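Ticket 3705: gripper does not release soft items
Product: Weleck hand gripper, blue fingertips
Opened: 28 Apr 2018
Status: open

Problem
When I close the gripper on a thin knitted item and then let go of the trigger, the fingers stay closed for a moment and then open with a jump. Sometimes they stay closed until I switch off the power. With hard items I do not see this. The log shows error 148 each time.

The first tests were with a black sock on pink fabric.

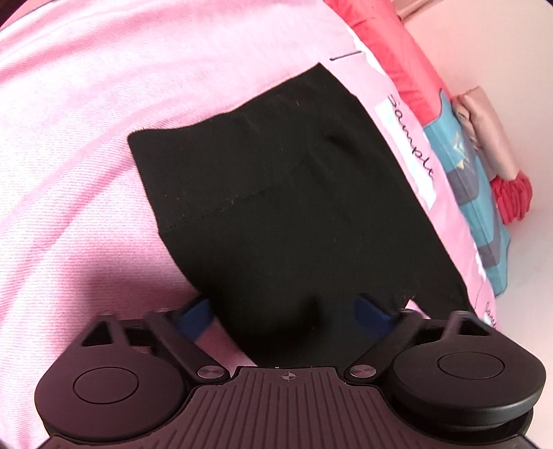 Eklund: Please check the force limit before you do anything else. Error 148 means the motor has met more resistance than it expects on opening. Do not pull the fingers apart by hand while the power is on.

The force limit was 69, the value from the Inbridge setup file. I made it lower in small steps. At the lowest step the sock slipped out, and error 148 still came. I also cleaned the fingertips with a dry cloth and tightened the screws on both sides. The left finger feels more stiff than the right one when the power is off.

I repeated the work on the bed, on the pink blanket, with a black fabric item between the fingertips.

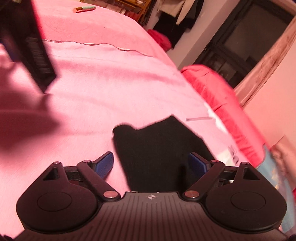
Jillano: We had the same fault after the July update, and going back to firmware 149 stopped it on two of our three units. The third one had lint packed inside the left joint. I would open the joint before changing the firmware.

I will open the left joint tomorrow and write the result in this ticket. Until then the gripper stays unplugged.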